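A Saturday Afternoon Clearing Tables at Fisteo

The open day invitation promised "a look inside the future of household help," and I went expecting at least one robot to bring me a drink. Fisteo does own a robot. It was in the next building, powered down, and Hiba Hakim, who showed us through, seemed faintly surprised that anyone would ask after it.

What the company mostly does is tidy up after meals, over and over, by hand. You hold a gripper in each fist, you squeeze, you put things where they belong, and the camera on the tool records how you did it. One pass from mess to no mess is an episode. The project is called Ramano and it wants 2000 of them before July.

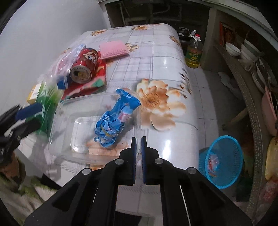 Hiba's rule is that no table gets set the same way twice. If the trash always sits in one corner, the model learns the corner and never learns what trash is. So there is a person on staff whose skill is making a plausible mess, and I have raised two teenagers without once thinking to invoice for it.

Then we got a turn. Gaëtan Caron adjusted my thumbs and told me to move "like you're not in a hurry but you have a bus." I went after a plastic wrapper. A wrapper has no good side to grab, and it slid away from me 9 times. Gaëtan kept the recording anyway, filed under recoveries. They like a few of those, he said, so the robot sees what to do after it misses. I asked if it might also learn my language. There's no microphone, thankfully.

The good operators get through 100 episodes in a shift and look bored doing it. Coffee was free and the cups, I noticed, we cleared ourselves.

Recent posts
Kudus: the warehouse tour with the very long safety video
Valentini's pasta machine hall, ear plugs included
Two hours at a button factory

Comments

Ok-hee Bang: I did this for a summer. You start pinching your fingers at things in the supermarket.

Benoît Fleury: Did they let you see the robot in the end?

Reply from the author: Through a window. It had a sheet over it.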